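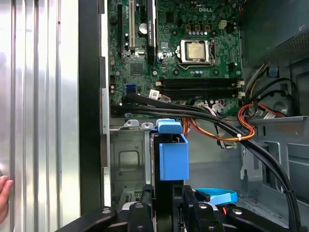
Wrist view, Dell tower, fingers at the base of the drive cage below the blue handle.

Print this page | E-mail this page

3 November 2023
Bench notes, teardown set

Moved on to the drive cage. Running total for the disassembly set is 2745 episodes, of which 223 are this tower, and I now know its insides better than my own kitchen.

Heatsink stays off from here on. Memory slots stay empty too. Both were separate tasks and both are closed, so please don't put sticks back in "to make it look nicer," Lambros.

Cage task as written: grip low, pull up on the cage, stop when it clears the tray. Cage task as performed by me on the leader arm: grip low, snag the black cable bundle, swear, let go, try again. Kept 9 demos, threw out 5. The policy will copy whatever I do, including the swearing pause, so I'm trimming any stretch where the arm just sits there thinking my thoughts.

Things to settle:

- Cable routing. The black bundle arcs right over the drive area. Lambros Moschos wants it tied back. I want it left alone, as no tower arriving at Willo is going to have tidy cables. Compromise: half and half, tagged in the episode name. We'll see who gets to be smug in December.

- Hand on the case. If you steady the side panel, keep your fingers at the far left and keep them still for the whole episode. The last batch from Proro has a hand wandering in and out, and the Byun checkpoint learned to wait for it. Very polite robot. Useless.

- Glare off the ridged panel. Exposure is locked now. Don't touch it.

- Blue handle. Decide whether grabbing the handle itself counts as success. The Prutier task sheet says "remove cage" and stops there, a masterpiece of brevity. I'm logging it as a different task until someone objects.

Finger screws want checking before the next session. Left one felt sloppy on the last few pulls.

Search notebook: enter keyword Go

This site uses cookies. Accept | Settings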